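Visit to the Tunik demonstration hall, October 28, 2020 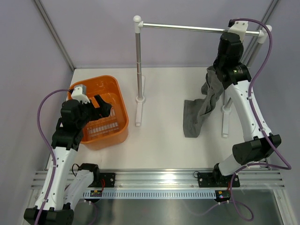

Purpose of the visit

Tunik collects examples of household handling tasks and uses them to train a control model called Usuga. We asked to see how the examples are gathered, as our own group is planning a similar station. The visit took up most of a morning and covered the recording area, the review desk and the storage side.

The stations

Each station is a closed bay with pale walls and a white work surface. Two arms with two-finger grippers are mounted on a metal rail along the front. The cloth task uses an orange slotted basket on the left of the surface and a small hanging rack with a single bar next to it. The cloth in use was dark grey. A purple cable is tied along each forearm with slack left at the bends, a detail we noted for our own design, where cable snagging has cost us time.

A fixed camera covers the whole surface. Tunik also records joint positions and gripper opening for both arms, all against one clock.

How an example is made

The operator drives both arms from a desk outside the bay. An example starts when the operator presses a pedal and ends when it is pressed again. Starting positions for the basket, rack and cloth are drawn from a printed list, and the list is changed at the start of every session. Tunik told us that early sets were laid out by hand and by eye, and that operators kept returning to the same few layouts.

Failed attempts are kept if the operator recovers within the same recording. If the cloth falls off the surface the recording is dropped.

On the day before our visit the hall recorded 204 examples, of which 167 passed review. The full cloth set stood at 462 hours.

Review

Recordings go to a second person, who never reviews their own work. The software, Peltudero, plays the camera view beside the joint traces and asks for a start mark, an end mark and a label. Labels are short and come from a fixed list of 108. Free text was tried in February and given up because the same action was being written in too many ways.

We asked about disagreement between reviewers. A sample is marked twice and the end marks are compared. End marks on cloth tasks differ more than those on rigid objects, and Tunik has no firm rule yet for when a cloth counts as released.

Points for our own station

Dark cloth against a white surface gives good contrast, but folds within the cloth are harder to separate. We should test at least one light cloth as well.

The Fultari mounts we had priced would put the arms further apart than Tunik has them. Spacing needs checking against the reach to the far corners of the surface before we order.

Tunik will send the layout list format. The label list is not being shared at present.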